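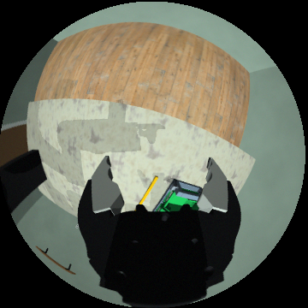
Figure 3. Wrist view in the simulated cell with the gripper open. The yellow stick and the container lie on the table ahead of the palm.

4.2 Wrist Camera and Gripper Setup

The Ritura cell is a simulated copy of a single arm working over one table. This section covers how the wrist camera and the gripper are set up before a run, and how the cell is kept in order between runs. The arm controller and the planner are covered in Section 5.

The wrist camera uses a wide, circular view. Pixels outside the circle are black and are masked out before training. We mounted the camera so that both fingers and the upper part of the palm stay in view when the gripper is open. An earlier mount sat farther forward and showed more of the table, but the fingertips left the view when they opened all the way. Grasp labels from that mount were poor and we dropped them.

The fingers are modeled with their stepped inner edges, as in Figure 3. A flat finger was tried first. It was faster to simulate, but thin objects slid along it in a way we could not correct with friction alone. The contact mesh is now a simplified version of the visible mesh and is stored beside it in the Praltarus asset folder. When one is edited, the other has to be built again. A check at load time compares the two and stops the run if the tips differ.

Before each batch the cell goes through a short setup routine. The gripper is opened fully and held for 50 simulation steps. Finger positions are read and compared with the stored open values. The camera pose is then read from the wrist link, and a single image is rendered and saved with the batch. Any batch in which the saved image shows a finger out of place is thrown away and the cell is reloaded.

Lighting needed more work than we had planned. Equipment in the cell throws hard-edged shadows over the patterned tabletop, and these can cross thin objects such as the yellow one. We kept the shadows on in all batches. Turning them off gave cleaner masks but hurt the results of the Lam detector when it was tested on shadowed views.

In total 2,455 runs were started with this setup and 2,075 were kept. Most of the dropped runs failed the finger check after a reload. The cause was a joint limit that was read in degrees by one script and in radians by another. It was fixed in the build of 2/10/24, and the finger check has been left in place.

The gripper also has to clear the storage case when it comes in over the table. The approach height is set from the case rim and is stored with the case model, so a new case can be loaded without changing the arm script. The case has separate green compartments, and each one is given its own target point in the Clendesel task file.

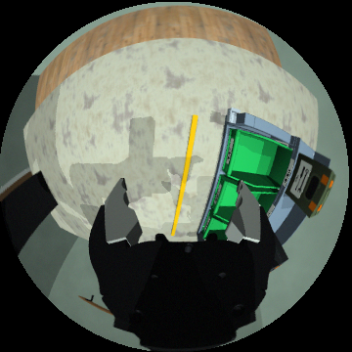
4.3 Object Placement

Objects are placed after the setup routine has passed. Positions are drawn from a fixed list of 11 layouts, with a small random shift added to each object. A layout is drawn again if two objects overlap at the start.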